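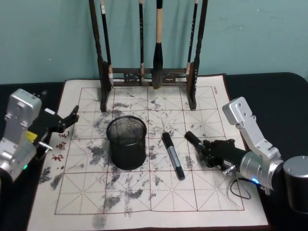 Fig. 4 - Pano de prática quadriculado, já com uso, sobre tampo preto.

4. Preparar o pano de água e o pincel

O conjunto Nomov inclui um pano de prática, um pincel Oei e um pratinho para a água. A tinta vende-se à parte e, para este capítulo, pode continuar na loja.

4.1 Antes da primeira utilização

1. Retire o pano do tubo e desenrole-o com a face quadriculada para cima. Vai tentar enrolar-se outra vez. É normal, e passa-lhe em 20 minutos com um livro pesado em cada canto.
2. Escolha uma mesa plana e estável. A mesa da cozinha serve, desde que o resto da família seja informado.
3. Mergulhe só as cerdas do pincel em água fria até a goma de fábrica se desfazer. Um pincel novo é duro como um prego e não está avariado.
4. Aperte as cerdas entre dois dedos, da virola para a ponta, até deixarem de pingar.

CUIDADO: Não use água quente. A cola da virola cede e passa a ter um cabo muito elegante e um tufo de pelos.

4.2 Escrever com água

1. Deite água no pratinho até 2 cm de altura.
2. Molhe o pincel até meio das cerdas e escorra o excesso na borda.
3. Segure o cabo na vertical, com o pulso levantado. Se ao fim de cinco minutos lhe doer o ombro, está a segurar bem. Descanse e recomece.
4. Escreva um carácter por quadrado. As linhas tracejadas indicam o centro e as diagonais; servem para situar os traços, e o carácter deve respirar dentro do quadrado sem encostar às paredes.
5. Deixe secar. O traço escurece com a água e desaparece ao evaporar, o que é uma grande vantagem pedagógica e um alívio para quase toda a gente.

Nota: Com humidade do ar acima de 70 % a secagem demora bastante mais. Em julho, à janela, mal dá tempo de admirar a obra.

Nota: Os exercícios do caderno Vurberg, da autoria de Melati Yeoh, começam pelo traço horizontal. Faça-os por ordem. Todos saltam logo para o próprio nome e todos voltam atrás.

4.3 Manchas

Um pano usado com água da torneira ganha manchas cinzentas com o tempo. Um pano usado com um pincel que já conheceu tinta ganha-as na primeira tarde. Em nenhum dos casos a garantia se aplica.

- Reserve um pincel só para água e marque-lhe o cabo.
- Passe o pano por água fria, sem detergente, e seque-o na horizontal.
- Não torça, não engome, não ponha na máquina. Sim, nem no programa delicado.

CUIDADO: A tinta não sai. As receitas com vinagre, leite ou pasta de dentes também não a tiram, e o pano fica a cheirar a pequeno-almoço.

4.4 Arrumação

Enrole o pano seco com a quadrícula para fora e guarde-o no tubo. Pendure o pincel pela argola, com as cerdas para baixo. Panos de substituição: referência Plodedport 3000, à venda onde comprou o conjunto.

Para passar ao papel e à tinta, siga para o capítulo 5 - e mude de camisa.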